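27/02/2025 - cups + bowls, nesting sizes

Bench notes, picking up from the December list. Want to settle which sizes go in the Bullano play set before the Jondevville order goes in. MOQ from Srour is 3,000 pieces, so no room to get the mix wrong. Price sheet says 333 per carton, which doesn't divide into anything useful. Ask them again.

Green cloth needs a wash, pale smudges all over the middle. Didn't get to it today. 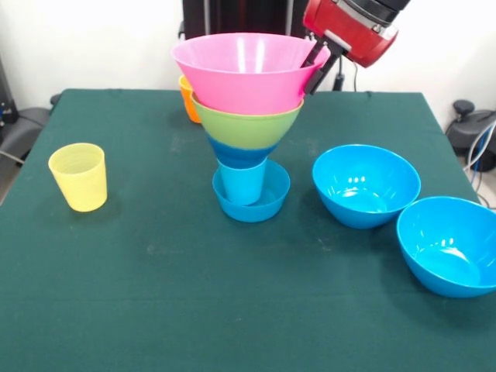 Nesting first. Fludell wants every bowl to sit inside the next one up with a lip left over for small fingers. I like the lip, costs us a bit of height in the box tho. Pink over lime over dark blue gives nice even steps down the outside, and the colors read as bands, would make a decent box front. Light blue cup as the foot under the dark blue one is narrow. Looks good, don't love it for a toddler table. Try the shallow bowl alone as the base, or turn the cup over, rim down. Still want the yellow cup kept see-through-ish, the solid version on the sample card was dull.

Colors, while I think of it:
- two blues too close together on the card, parents will mix them up when sorting. Either go darker on one or drop it
- magenta vs pink: pick ONE name for the catalog. Card says one thing, price sheet the other
- orange fine as is
- lime fine, check it agianst the box green
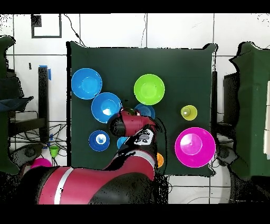
Box. Inner tray is 14 cm deep on the Srour drawing. Nested set plus a folded leaflet should go in that, but only if the cups go inside the bowls and not next to them. Need a paper mockup, 2 versions, one with cups nested and one with cups in a side slot. Side slot looks nicer on opening, wastes a lot of carton.

Rims: ask for a softer edge on the big bowl. Drawing shows it square, no radius given anywhere. Same question for the cups, the ridges are drawn but not dimensioned.

Leaflet text still at the old piece count, fix befor it goes to print.

To do:
wash cloth
email Srour re carton qty and rim radius
mockups
send Fludell the lip drawing, current one not the December one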